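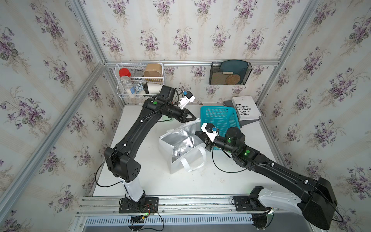 Prize money paid to visiting athletes at the Paquette indoor meeting will be taxed at the point of payment from next season, under a rule change confirmed by the city's revenue office in August.

Until now, athletes living outside the country filed their own returns after the event and paid whatever was owed by the following spring. Under the new arrangement the organizer, Dondach, will hold back the tax before prize money leaves its account and send it on within 27 days.

The rule covers prize money and appearance fees. Travel, hotel rooms and meals paid for directly by the meeting stay outside it, as do payments from an athlete's own sponsors. Bonuses for meeting records will be treated as prize money, a point left open in the first draft.

Athletes who earn less than $4,000 at the meeting can apply to have the full amount returned. The form must reach the revenue office before the end of the tax year, together with a statement of earnings signed by the organizer.

The office said 412 payments to visiting athletes were reviewed before the change was drawn up. Late filing was the most common problem, followed by returns sent to the wrong department.

Xiaoqing Luo, finance director at Dondach, said the meeting would publish net and gross figures for each event when entries open.

"An athlete looking at the sheet will see what first place pays and what reaches the bank," Luo said. "Agents have asked for that for several years."

Araceli Valcárcel, who represents four middle-distance runners, said the timing of refunds mattered more than the rate. Her athletes often race in several countries in one month, and money held in one of them cannot be used to pay for the next trip.

Relay teams present a separate difficulty. Payment is currently made to the team as a single sum – the new form requires a line for each runner, including reserves who did not race. Dondach has asked for written guidance on how reserves should be listed.

Club athletes based in the city are not affected. Entries for the meeting open at 9 a.m. on the first day of the month after the guidance is issued.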